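4.2 How people talk about posture when they have no body in front of them

By the time we had finished the first round of interviews, in May, we had grown rather fond of a question we had nearly left out of the guide. We asked each of the drawing teachers to tell us, in whatever words came to them, how they would explain to a beginner what it means for a figure to "carry its weight." Most of them laughed first, and then talked for a very long while. One teacher at the Jendarano evening school spoke for over 50 minutes on the standing leg alone, and we were glad to let her go on, having brought plenty of tea and no particular plans for the rest of the evening.

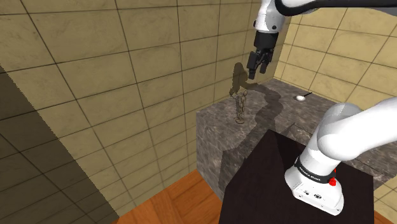
The vocabulary of weight, as we came to call it, is borrowed from all sorts of places. Teachers reach for words from carpentry, from dance, from baking (a hip that "sinks like a middle of a cake" came up in two separate interviews, in two different towns), and quite often from their own sore backs. What struck us early on was how much of this talk leans on a body that isn't there. Few of the schools we visited can pay for a sitter every week, and so the words have to do a good deal of the work. A jointed wooden mannequin like the one in Figure 3, upright on its round flat base near the wall, gives a class its head, limbs and proportions, and teachers were generous in saying so, but it has no tired side and no rested side, and the teacher must supply these by talking. Hacer Aksoy, who kindly read an early draft of this section, suggested we call such talk "lending," and we have kept her word for it throughout.

Figure 3. Jointed wooden mannequin, standing.

Lending took two forms in our recordings. In the first, the teacher lends the figure a sensation: "she has been on her feet since breakfast," "his heel is sore, so he's cheating to the left." In the second, the teacher lends it an intention, as when a student is told that the figure is about to turn and greet somebody it doesn't much like. We had expected the newer teachers to favor sensation and the more seasoned ones to favor intention. The recordings gave us no such tidy split. The same person would slide from one to the other inside a single sentence, and when we played the passages back to them, several were surprised to hear it.

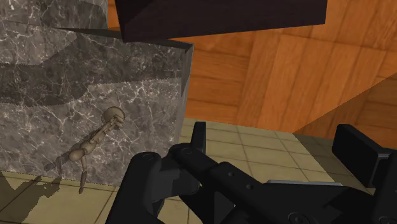
Students, for their part, remembered the sensations far better. Of the 16 we spoke with again after the summer break, nearly all could repeat at least one phrase about tiredness or aching, often with the teacher's own intonation and sometimes with the gesture too. Phrases about intention came back blurred, or attached to the wrong exercise. A student in the Canpolat Sunday group told us she still thinks about the sore heel whenever she waits for a bus, and has begun looking for it in the other people waiting.

We don't want to make too much of this. The Canpolat group is a chatty one, and its members see each other outside class, so a good phrase gets passed around and polished. The Jendarano students mostly hurry off home. It may well be that what we are calling memory is partly just repetition among friends, a point we return to in Section 5, where the notebooks give us something firmer to stand on.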